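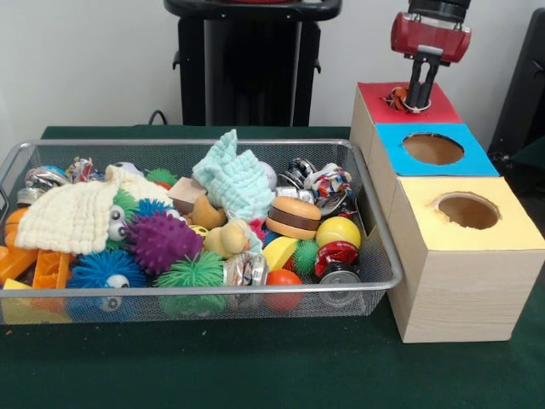
A wire-mesh basket of toys and small objects beside boxes with red, blue and yellow tops.

Print this article | E-mail this article

Search this site Enter keyword Go

Opinion: Media companies should pay for the archive before they pay for the launch

When Planutico bought the Gullby group of websites in November, the announcement ran to 2 pages. It spoke at length of a new video service and a new subscription. The archive received one sentence, in which readers were told that older material would be "reviewed for relevance".

It is the view of this column that the sentence deserved more attention than the rest of the announcement put together. Within weeks, links to older articles on Gullby's regional titles were sending readers to a general home page. Court reports, planning stories and local obituaries could no longer be reached by the addresses under which they had been published. The company has since said that the material is held safely. A record which is held safely and cannot be read is of little use to the public.

Planutico is by no means alone. Hokis closed 46 of its specialist blogs when it moved to a single publishing system, and transferred only those articles which had drawn more than 1,000 visits in the previous year. Such a test may be suitable for deciding which stories to promote. It is a poor way to decide which should survive. An inquest report may be opened twice in ten years, and on both occasions it may matter a great deal to the person reading it.

The usual defence is cost. Old pages rely on old software, and somebody must be paid to look after them. This is a fair point, but it should not be overstated. Plain copies of text and photographs are cheap to store and simple to serve. The expense lies mainly in comments, games and interactive features, and few readers would object if those were retired.

Kawaguchi offers a better example. Before closing its evening news site, the publisher converted every article to a plain page, kept the original addresses and placed a short notice at the head of each one – the work was finished before a single server was switched off. The result is not handsome. Searching it is slow, and many of the picture captions have been lost. It can nevertheless be read and cited.

Sign up for our newsletter. Enter your e-mail address. You can unsubscribe at any time.

Two modest steps would help. Any company buying a news title should publish, at the time of purchase, a plan for the material already online. It should also undertake to keep existing addresses working, or to hand the collection to a library willing to do so. Neither step would prevent a sale, and both could be written into the contract.

Regulators already ask buyers how they will protect jobs and competition. They should ask about the archive on the same form – and they should expect an answer longer than one sentence.

Print this article | E-mail this article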